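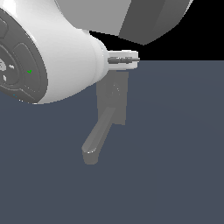 About Kultport Equipment Planning

Kultport helps small manufacturers decide whether to buy a robot, which one, and what else they will end up paying for once they have. We started in two rooms over a print shop in Sedgwick and have since moved downstairs, where the print shop used to be. The ink smell has stayed on as a sort of tenant.

We don't sell robots. We don't take a commission from anyone who does, a policy that has cost us a number of very nice lunches. Our clients pay a fixed fee, and for that they get a plan, a budget and a certain amount of bad news, delivered early enough to be useful.

How we got into this

Phyllis Whitlock spent most of her career in purchasing at a company that made hinges. One April she was handed a quote for a robot arm and asked to approve it by lunch. The quote covered the arm. It left out the gripper, the guarding, the floor work, the programming and the air line, which had to come from the far end of the building because that is where air lines always are. She wrote all of it on the back of the quote and sent it upstairs. That sheet of paper is still, more or less, our method.

Barry Wragg was the integrator who had written the quote. He has apologized several times. He now does our cell layouts and simulation work, and he is very good at spotting what has been left out of other people's quotes.

What we do

Most projects begin with a visit. We watch the job being done by whoever does it now, and we ask them what goes wrong. Then we build the cell on a computer and try it there, where a collision costs nothing and the arm can be swapped for a smaller one before anybody has signed for the bigger one. A simulated floor is flatter and cleaner than any floor we have met in person, so we go back and measure yours.

After that comes the budget. We split it into the robot, everything attached to the robot, everything around the robot, and the people who will have to live with it. The first line is the one everybody wants to negotiate. The third is usually where the money went.

You will also get a maintenance schedule, a list of spares worth keeping on a shelf, and a page called "Reasons to Wait." Some clients frame that page. One threw it in the trash and called us 7 months later to ask for another copy.

Some work we're fond of

Dralska makes brackets and wanted a robot to load a press. We priced it, tested it in simulation and found that the parts arrived in bins, in a heap, facing every direction. The budget was rewritten around a better way of delivering parts, and the robot was bought the following year – a smaller model than the one in the original quote.

Ustavov packs bakery mixes and had room for a cell of 400 square feet, provided a pillar could be persuaded to move. It could not. Barry ran 1,040 versions of the layout, many of them overnight, and one of them fit. He would like it known that it was a late one.

Who we work with

Shops with one robot, shops with none, and shops with one under a tarp. If yours is under a tarp, we won't ask how long. We'll ask for the model number and whether anyone kept the manual.

We're a poor match for companies that have already ordered the equipment and need a document saying it was a good idea. There are firms for that, and their offices are nicer.

Getting in touch

Send us the job you have in mind, the quote if there is one, and a rough sketch of the space. Pencil is fine. Phyllis reads everything that comes in and answers most of it before 10 a.m., briskly.

Recent from Kultport
What the Quote Left Out: A Purchasing Checklist
Lease, Buy or Borrow From Next Year's Budget
Grippers Are Not Included
Planning Around a Pillar
Used Robots: Questions to Ask Before You Drive Out There

This site uses cookies to remember your preferences and count visits. By continuing to browse you accept our cookie policy. Accept | Settings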